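# Can I get a 500-piece puzzle going on a table we eat at?

**mittens_and_maps** · posted 1/2/20

Hi all! We got our first proper jigsaw over the holidays, a 500-piece harbor scene from Grevosance with tons of little boats and an absolutely enormous sky, and I am hooked. I haven't done one of these since I was a kid, and I'd forgotten how an hour can just vanish while you look for one bit of red hull.

My trouble is space. We have one table. There are 4 of us eating at it, twice a day on weekdays and basically nonstop on weekends, so the puzzle has to move or be covered at mealtimes. On the first night I slid the border onto a flattened cardboard box, and the box sagged in the middle and the whole left side let go on the way to the bookcase. (I've put it back together. I'm fine.)

What do you all use? A mat, a board, a tray? I'd like to keep it cheap, and it needs to fit on top of a bookcase or slide under a couch. I'd also love any tips on that sky, which has no clouds to speak of and goes from pale blue to slightly less pale blue.

I'm also curious what color you like working on. I've been going back and forth between light, dark and plain gray.

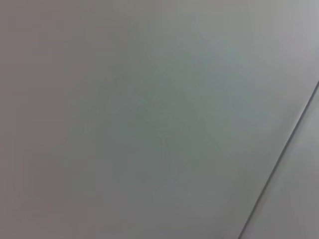
*Plain gray, with a thin line in the lower right corner.*

---

**cornerpiece_carl_ish**

Get a roll-up mat. They work great and they're cheap.

---

**edges_then_coffee**

Welcome back to puzzles! Harbor scenes are such a good place to start, all those masts give you something to hang on to.

I'm going to disagree a bit with the roll-up mat. I owned two. They do hold the pieces, but every time you unroll one you spend ten minutes pushing everything flat again, and if you have to clear the table twice a day you'll hate it by the end of the week. Mats are lovely for people who put a puzzle away on Sunday night and get it out again on Saturday.

For a table that's in use, get a **rigid board**. You can buy one (mine is a Totside, with a low rim and two drawers, and I love it more than is reasonable) or you can make one for very little:

1. Look up the finished size of the puzzle on the side of the box.
2. Add a good hand's width on every side. You'll want that room for loose pieces.
3. Have the hardware store cut you a sheet of hardboard to that size. Ask nicely and they may have an offcut.
4. Sand the edges so you don't catch a sweater on them.
5. Glue felt to one side. Use spray glue and start from the middle, smoothing outward.
6. Leave it overnight with some heavy books on top.

Measure your couch gap before you do any of this! I made a beautiful board once that would not go under anything in my house and had to live behind a door, standing up, which as you can imagine is no use at all for a puzzle.

Felt holds pieces well enough that you can carry the board level without them sliding. It does make it harder to scoot a whole section across, so if you're a person who builds in islands and then joins them up, try leaving half the board bare. I slide my islands with a sheet of stiff plastic, the kind sold as a flexible chopping mat. Slip it under, move, slip it out. It feels like magic the first time.

On color: I like dark green felt for pale puzzles and a light tan for dark ones. For a blue sky, go with something warm so the gaps jump out at you.

---

**mittens_and_maps**

Oh this is wonderful, thank you! The chopping mat trick already rescued a tugboat. I measured under the couch and there's plenty of height, but the gap between the couch feet is narrower than I thought, so the bookcase it is.

A question about smooth versus felt. If I'm working on something smooth and there's a join running across it, is that going to drive me up the wall? I mean a line about like the one in this second picture.

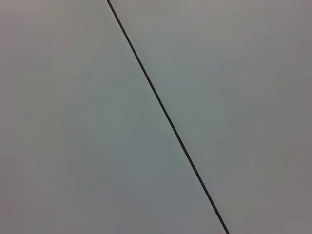 *One straight dark line, running down to the right.*

I can't decide if it's a nuisance or if I could use it for sorting, sky on one side and everything else on the other.

---

**the_slow_sorter**

Sort on either side of it, I love that idea! A join only bothers me if there's a step in it. Run a fingernail across slowly. If your nail doesn't catch, pieces won't either. If it does catch, lay a sheet of poster board over the whole thing and carry on.

Now, the sky. This is my favorite subject and I will try to be brief.

**Sort by shape first.** Put color out of your mind. With standard-cut pieces you have knobs and holes, and you can make piles like this:

- two knobs opposite each other, two holes opposite each other
- two knobs side by side, two holes side by side
- three knobs, one hole
- one knob, three holes
- all knobs or all holes (there are usually very few of these, so treasure them)

Line each pile up in rows, all facing the same way. Then when you have a gap, you know which pile to pull from, and you just go down the row trying them. It sounds dull, and it's the most relaxing thing I do all week. I put the radio on. I once placed 110 sky pieces in one evening doing this, and went to bed extremely pleased with myself.

**Then use daylight.** Pale blue to slightly less pale blue is nearly invisible under a yellow bulb. Do the sky at noon near a window and do the boats at night. If you only get evenings, a daylight bulb in a desk lamp makes a huge difference, and put the lamp off to the side so the shine doesn't bounce straight back at you.

**Check your work from a low angle.** Get your eye down near the surface and look across. A piece that's wrong often sits a tiny bit proud of its neighbors. Grevosance pieces fit fairly snug in my experience, so a loose one is worth a second look. I've had Gasen puzzles where false fits were everywhere, and I still enjoyed them, but I took a lot of pieces back out.

And for small parts, muffin tins. They stack, they fit in a cupboard, and a tin full of mast pieces is a very cheerful thing to come home to.

If you finish this one and want more water and less sky, look for the Pawłowska river series. There are 3 of them and the reflections are gorgeous, and you'll find they sort beautifully by color all the way through. Start with the one with the bridge!

---

**mittens_and_maps**

My nail doesn't catch! Sky is going on the left. I've got hardboard on the list for Saturday anyway, and the muffin tins are already full of boats, so I guess it's toast for breakfast this week.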